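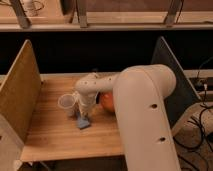

Section 3: Setting Up Your Mystery Night

OK, so you've unpacked the box (Section 1) and sent out the character invitations (Section 2). Now for the fun part! I wrote this section after hosting A Death at the Tennant Hotel more times than my family would like, and most of what follows comes from things I got wrong in my own dining room.

These steps are for the standard Plotis game, which plays with 8 to 11 guests plus you. If you bought the Keltau Express expansion, do everything here first and then go to Section 6, where I explain the train compartment cards.

Before you start

You'll want these within reach:

The blue Host envelope (still sealed, please, until step 4)
The evidence wallet
Name badges and the roll of sticky dots
The Tennant banknotes, 400 in play money
A phone or speaker that can play the audio clips
A pen for every guest, and a couple extra because pens walk off

Give yourself an afternoon if it's your first time. I can do it in 30 minutes now, but the first time I was still cutting out train tickets when the doorbell rang.

Laying out the rooms

1. Pick your three locations. The story needs a Lobby, a Bar and a Study. They don't have to be separate rooms. My Study is one end of the hallway with a lamp in it, and people still lower their voices when they go in. Put a location card in each spot at eye level.

2. Hide the evidence. There are nine pieces in the wallet, lettered on the back, and the hiding chart on the inside flap tells you which location each one goes in. Where exactly is up to you. I like under a coaster, inside a book, taped to the back of a picture frame.

CAUTION: Don't hide anything in the oven, the toaster or near candles. Also skip the trash can. Somebody will scrape a plate on top of the torn telegram and you can't solve Act Two without it.

3. Count out the money. Every guest starts with 30 in Tennant banknotes, tucked into their character booklet. Whatever's left goes in the hotel safe, and any box with a lid will do for that. Guests use the money for bribes, bar tabs and (in Act Three) buying back the letters.

Note: The Countess gets the same as everybody else. She is supposed to be broke, it's in her booklet, and whoever plays her will come and complain to you. Just smile.

4. Open the Host envelope. Yes, you do get to know who did it! There's also a spoiler-free version of the envelope if you'd like to play along, see Section 5. Read the timeline once all the way through, then fold it up and put it in your pocket. You'll be checking it all night.

5. Test the sound. Play clip 1 (the storm) from wherever your speaker will be and walk around the locations. You should hear thunder in all three. Then play clip 4, the scream, and turn it down if you need to, it's a lot louder than the others. I'd warn the neighbors too. I forgot once and had a very awkward conversation on the porch.

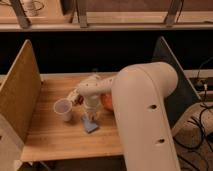
Setting up the badges and dots

6. Lay out the name badges by the front door in alphabetical order by character. People love finding their own. Write the guest's real name small at the bottom if your crowd doesn't all know each other, which is nearly always how it goes at a bachelorette party or a work thing.

7. Put one sticky dot on the back of each badge, using the color table on page 2 of the Host booklet. Red dots are staff of the hotel, green dots are guests of the hotel, and yellow means the character came in on the late coach from Pastau. The dots matter in Act Two, when everyone is asked to flip their badge over, so please don't let anyone peek early.

8. If someone cancels, check the "Can be dropped" list before you panic. The Bellhop, the Opera Singer and the Man from Pastau can all stay home and the plot still works. The Doctor can't. If your Doctor gets the flu you'll need to hand that booklet to somebody else, and the Bellhop's player is usually thrilled to be promoted.

Food and timing

9. Plan the meal around the acts. The game wants you to serve something at the start of each one, and anything you can eat standing up makes life easier. I did a sit-down roast the first time and the interrogations never got going because everybody was waiting for gravy. Cold plates for Act One, something from a big pot for Act Two, dessert while they write their accusations.

10. Set your start time for half an hour after the time on the invitation. So if you wrote 7 p.m., play the storm at 7:30. Late arrivals miss the Welcome Speech otherwise, and there are two clues in it.

CAUTION: Two of the evidence cards are printed on thin paper that feels nicely old, and it doesn't like being wet. Keep the punch bowl out of the Study. You can print spare cards from the Plotis site using the code inside the box lid.

Scoring

11. Pin the score sheet up somewhere only you go, the inside of a closet door is good. You'll mark points during the evening and read them out at the end. A perfect detective score is 100, and in all my games I've never seen one, though my sister-in-law got close and brings it up at Thanksgiving. Points for costume are separate and completely at your mercy.

If things go sideways

Somebody guesses the murderer in Act One. It happens! Don't react. Give them a bribe card from the Host envelope and ask them to keep investigating; they need the motive and the method as well, and those don't turn up until later.

A piece of evidence goes missing. Read its text aloud as a "telephone call from the Tennant front desk." There's a script for each piece at the back of the Host booklet.

The room goes quiet. Play clip 6 (the lights flicker) and switch a lamp off and on. Then ask the nearest red dot where they were at midnight.

Everyone is having too good a time to play. I'd let them. Skip the second round of questions, hand out the accusation slips with dessert and go straight to the reveal. I've run the short version at two birthdays and a bachelorette weekend and it went over just fine.

Once the badges are out and the speaker's tested, go get changed. The Welcome Speech and everything you say in Act One is in Section 4.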